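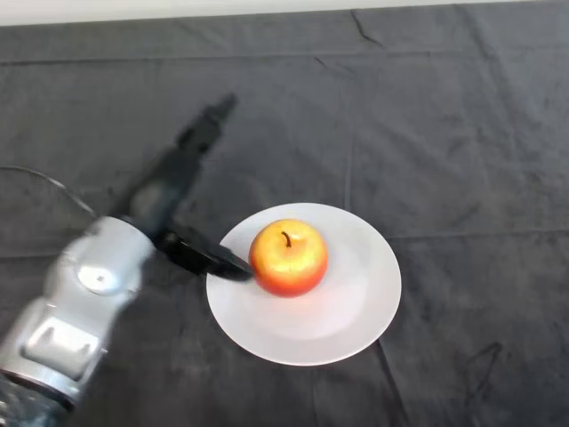
Rajitha Liyanage wrote to me after the last version of this guide and said the leaf section made no sense unless you already owned the table, and could I please say which end you're supposed to pull. Fair point! I've rewritten the whole thing, and the answer is both ends, one at a time, starting with the end that has the lever.

Section 3: Opening the Brodberg table and fitting the leaf

I'm assuming you've finished Section 2 and your Brodberg is standing on its own legs with all eight leg bolts tight. If any of them are still finger-tight, go back and finish them before you touch the slides. I skipped that once in my own dining room and spent the evening with a table that swayed like a ferry.

What you need

The leaf (it ships flat, in the longer box)
The hex key from the hardware bag
A soft brush or the small vacuum attachment
A second person for steps 4 to 6

Closed, the table is 67 inches long. The whole thing weighs 169 pounds with the leaf in, so put it where you want it to live before you start. Don't drag it. Lift at the apron, one person at each end, and keep your fingers off the slides.

Opening the top

1. Clear the table completely. Cloth, runner, fruit bowl, the mail, everything.

2. Crouch down at the lever end and look underneath. There are two catches, one on each side of the center rail. Flip them both outward until they click. The left one is stiff on a new table, and it loosens up after a month or so.

3. Push the lever toward the wall side and hold it there.

4. With your helper steadying the far end, pull the lever end straight toward you. It'll move a few inches and then stop. Let go of the lever and keep pulling, and it should slide the rest of the way pretty smoothly.

5. Swap jobs. Your helper pulls the far end while you hold yours still.

Note: if one side runs ahead of the other, stop and push it back in, then try again with your hands closer to the corners. Pulling from the middle sounds like it should work better, and it's what I did for years, but my table always goes crooked that way.

Caution: keep kids and pets out from under the table while the slides are moving. There's a real pinch point where the rails cross.

Fitting the leaf

6. Brush the dust out of the grooves on both open edges. Crumbs love it in there. Lower the leaf in flat between you, pegs facing the lever end.

7. Line up the pegs with the holes, but don't force them yet. If they won't line up, the leaf is probably back to front (there's an arrow stamped on the underside, very small, and I missed it for two whole Thanksgivings).

8. Push both ends of the table in until the gaps close. You'll hear the pegs seat.

9. Go back underneath and close the two catches. I check them again with my hand before anything gets set down.

Caution: the opened table is rated for 300 pounds spread evenly across the top. That's plenty for dinner. It isn't meant for somebody standing in the middle to change a light bulb, and the leaf is the weakest spot.

If the gap won't close

Nine times out of ten there's something in the groove. Take the leaf out and look again with a flashlight. Orathai Srithong sent me a nice trick for this – run a strip of stiff card along the groove and see where it catches. If the groove is clean, loosen the four slide screws a quarter turn, close the table, then tighten them again with the top pushed together.

The older Trarkunberg model has wooden slides, and those can swell in a damp room. Mine stick every February. A little furniture wax rubbed along the rails gets them going again, but please don't use cooking oil. It goes gummy and picks up lint.

Putting the leaf away

Store it flat or on its long edge, wrapped in the felt bag, somewhere that doesn't get hot. Behind the sofa is fine. I wouldn't lean it in a corner on its short end, as it can take on a slight bow over a few months and then you're back to the gap problem.

Section 4 covers the felt pads and leveling the feet.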